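# Is the "cold infusion" setting on office drink dispensers worth paying for?

Our office lease came with a kitchen contract, and the contract is up for renewal. The supplier (Jandholm) wants to move us from plain tap water and boxed tea to one of their countertop units with a cold infusion setting. It pushes chilled water through a cartridge of tea or fruit, and they claim you get "full flavor in a fraction of the time." The unit rents for 400 a year on top of what we pay now, and the cartridges are extra.

I drink a lot of iced tea and I've made it at home in a pitcher in the fridge for years. It takes all night. So I have trouble believing a machine does the same thing while I stand there holding a cup. The rep let us taste a green tea and it was fine, a bit thin, but he had also put sugar in it before I could say anything.

Has anyone lived with one of these for longer than a demo? I'd like to know whether the drink is any good, what the cartridges really cost per cup, and how bad the cleaning is. Please don't send me the brochure, I have two copies.

Posted by **pitcher_in_the_fridge**, April 21, 2025

---

**Ura_Street_Tenant** wrote:

We had one for a winter and sent it back in January. Ours wasn't a Jandholm, it was a Yoshida, but from the leaflet you describe it sounds like the same idea.

The taste depends on the tea more than the machine. Black tea came out pale and sort of flat. Green was better. The fruit ones were mostly flavoring, so of course they were fast, you could get the same result by pouring syrup in water.

When tea sits in cold water overnight the water has hours to work on the leaf. A machine has to make up for that somehow, either with leaf chopped up very fine or with something added to the cartridge. Read the ingredients. Ours said "tea extract" before it said "tea," and at that point you're renting an expensive way to mix a powder. I asked the supplier about it and got a long email about freshness that never used the word extract once.

Cleaning: the drip tray is easy. The line between the cartridge and the spout is the part to ask about. Ours had to be flushed every evening, and the flush took one full cup of water and a button you had to hold down the whole time. People did it for the first week. After that you could taste yesterday's peach in today's green tea.

Cost per cup I never worked out properly. The number on the sales sheet assumed a small cup, and everybody in our place fills a big one and runs the cartridge twice.

---

**leafandkettle** wrote:

its fine, people are too picky. cold is cold. we have one at the gym and I have it every day, the lemon is good. just get it

---

**Cisero_Back_Office** wrote:

I buy for a small place too, and I'd go slower than the reply above.

First, ask Jandholm how many cups a cartridge is rated for and at what cup size. If they quote you 1000 cups a year to make the rental look cheap, ask what happens to the price when you only drink half of that. A rental doesn't shrink. We had a coffee contract like that and the minimum order was on the back page.

Second, do a taste test without the rep. Borrow the unit for a week. Make your own pitcher the night before with the same kind of tea, keep it in the fridge, and pour both into the same kind of cup so you can't tell by looking. No sugar. Color tells you very little, by the way. Some teas stay yellow however long you steep them, and a pale drink can be strong enough to make you wince. I've seen people pick the darker cup as "better" before tasting either one.

Third, find out who is on the hook for the filter. In some contracts it's a service item and in others it's a "consumable," and the second kind shows up on your bill.

My own view is that you're mostly paying to skip planning ahead. That's worth something in a big office with visitors coming through. For a handful of people who all like iced tea, 2 pitchers and a shelf in the fridge will do it, and the tea will be better. The drawback is that someone has to fill them before going home, and if your office is anything like ours that will be you.

I also don't agree with Ura_Street_Tenant that extract is always bad. Some of it tastes all right. I just don't want to pay leaf prices for it.

---

**pitcher_in_the_fridge** replied:

Thanks. I looked at the cartridge box and it does say extract, in second place, after water. There's no rated number of cups on it anywhere. I've asked for a week's loan and for the contract with all its pages. The rep says loans are "not something we usually do," and I take that as most of an answer. If they come through with it I'll run the test without sugar and post what we thought. 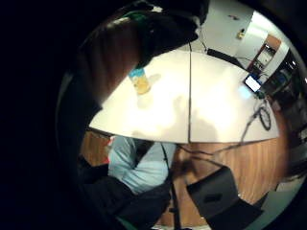
Yellowish drink in a clear container, on a white table top.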